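Skama Bottle Shelf Insert, 16 places

Product group: Kitchen and pantry storage
Maker: Skama, Skiratberg
Price and delivery: see the order form

The Skama insert is a low tray for bottled drinks. It goes on a normal pantry shelf or in the bottom of a cupboard, and it keeps the bottles standing in straight rows. We began to make it for our own tea store in Skiratberg, where the bottles fell over each time a person took one from the back. After one winter with the first tray we decided to sell it also to other households and small shops.

The tray has 16 round places, in four rows of four. Each place has a soft ring inside, and the ring gives a little when the bottle goes in. For this reason you can use bottles of somewhat different width in the same tray. Most half-liter drinks fit well: iced tea, water, juice, lemonade. Very thin sport bottles will stand, but they lean.
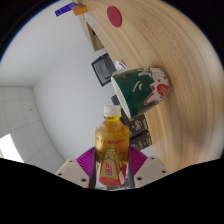

The rings can be taken out for washing. Please use warm water and normal dish soap. Do not put the rings in the dishwasher, they become hard and after this they do not hold well. The tray itself may go in the dishwasher on the lower rack.

Two versions are available.

Skama Lu is the flat version. All places have the same height. It is meant for shelves where you look from above, for example a drawer or a chest.

Skama Fodard is the stepped version. The back rows are higher than the front rows, so you can read the labels of all rows from the front. It needs more free height above it, so measure your shelf before you order.

Both versions have the same base, 400 mm wide and 400 mm deep. The Lu is delivered in one piece. The Fodard comes in two halves, each 400 mm wide and 200 mm deep, which you push together until they click. If your shelf is shallow, you can use only one half of the Fodard with eight places.

How to place it

Wipe the shelf and let it dry. Put the tray down with the Skama name to the front. Press once on every corner. If one corner moves, turn the small foot under it to the left until the tray stands still. Fill the back row first. 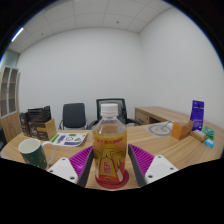 Customers ask us often about glass bottles. Yes, glass is possible, but only in the Lu. In the Fodard the back rows stand high, and we do not want that a heavy glass bottle stands there. Cans are too short for the rings and will drop inside, and then it is not easy to get them out again.

We have also a question from time to time about the refrigerator. The tray can be used there, but the rings are stiffer in the cold and you must push more. Take the bottle near the bottom and turn it a little while you push.

Spare parts

Rings: set of 16, gray or white
Feet: set of four
Front rail for the Fodard: available again from January

Colors of the tray are white and light gray. The dark green is sold out and we will not make it again.

Page last changed: 23 November 2024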